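The Big White Shelf Is Finally Empty, and I Am in No Hurry to Fill It

Feb 5, 2021

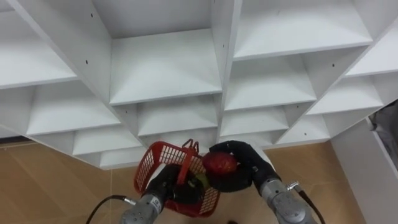 I have been meaning to write about the cubbies since August, when I first said out loud that I was going to clear them all and start over. We moved into the house on Gilgate with far too many belongings and not one decent closet on the ground floor, so for years everything that didn't have a home went onto the shelves, and then everything that did have a home slowly drifted over there too. Now it's white board and little dark holes for the shelf pins and tan tile underneath, and I keep wandering past with my coffee just to look at it. I had forgotten how many of those holes there were to choose from! You stop noticing that sort of thing once there's a stack of jigsaw puzzles in front of it.

The clearing out took me 5 evenings. I'd pictured one long heroic afternoon with the radio on, and I did start that way, but by suppertime I had emptied a single column of cubbies and was sitting on the floor reading old birthday cards. (If you've ever sorted paper, you know. If you haven't, put the paper in a bag and do it last, after the satisfying stuff.) After that I went a little at a time, an hour or so once the dishes were done, with one box for giving away, one for keeping, and a trash bag hooked over a doorknob.

What came off those shelves? Well. Three sets of placemats, two of them nice. A great many candles, most burned down to that last half inch that's no good to anyone. The instruction booklet for a bread machine we gave away before the move. A shoebox of keys, and I tried every one of them in every lock we own and not one fit. My sewing things, which I had been looking for, and a second set of sewing things, which I had bought after giving up on finding the first. There was also a 1554-piece puzzle, which is such a strange number that I checked the lid twice, from a little outfit called Vutov. It was still sealed. I've put it in the keep box because winter is long and I'm curious.

The cleaning I rather enjoyed. White shelves are wonderful right up until you move something and find the ring it left behind. I used warm water with a small squirt of dish soap and a soft cloth, then a second cloth to dry, and for the stubborn marks I made a paste of baking soda and went at it very gently in little circles. The corners needed an old toothbrush. I'd say to start at the top and work down, and I say this as a person who started in the middle, where it was comfortable to reach, and then had to do the middle again.

So now comes the part I've been putting off, deciding what goes back. I have been reading about this more than is probably good for me, and a lot of the advice seems to begin with buying matching baskets. I priced some. The ones I liked best were from Tully, the housewares shop downtown, a lovely soft gray with handles, and when I added up enough of them for the whole unit it came to just over $200. I put them all back and bought a cinnamon roll. Maybe I'll get one or two for the low cubbies, where the ugly things will live, the extension cords and the dog towels and so on, and leave the rest open.

My rough plan goes like this. The high cubbies get the things we use once or twice a year, like the big serving platters and the holiday linens. The middle ones, where your eye lands, get books, and I mean books we'd really pick up, along with the blue pitcher from my aunt and maybe a plant if I can find one that doesn't mind a bit of neglect. The low ones are for everyday, shoes and bags and the library returns. And I'd like to leave a few with nothing in them at all. I know that sounds extravagant when I've just told you how short we are on closets, but I think part of the trouble before was that every single space was spoken for, so the first new thing through the door had to go on top of something else.

I may move a couple of the shelves while I have the chance, too. The platters never did stand up properly, and I've been laying them flat under a heap of tablecloths for so long that I quit using them. One notch higher might do it. I have a jar of spare pins somewhere, and yes, I do realize it was probably in one of the boxes I just gave away.

Speaking of which, the give-away boxes went over to the thrift store in Skostlow, and they were very kind about the quantity. I came home with $70 from selling the nicer pieces separately, the good placemats among them, which more or less pays for those two baskets if I decide I want them. I'm still going back and forth on the gray.

I did bring one thing back out of the keep box already, a wooden bowl we got on our honeymoon that had been living behind the board games with rubber bands in it. It's on the kitchen table now with clementines in it, and I don't believe it's going back on the shelf at all.

If any of you have the same kind of cubbies and have worked out what to do about board games, please leave me a comment. Ours are all different sizes, the lids are splitting at the corners, and they're stacked up in the hallway until I come up with something.

Contact | Copyright 2021, all rights reserved | Back to top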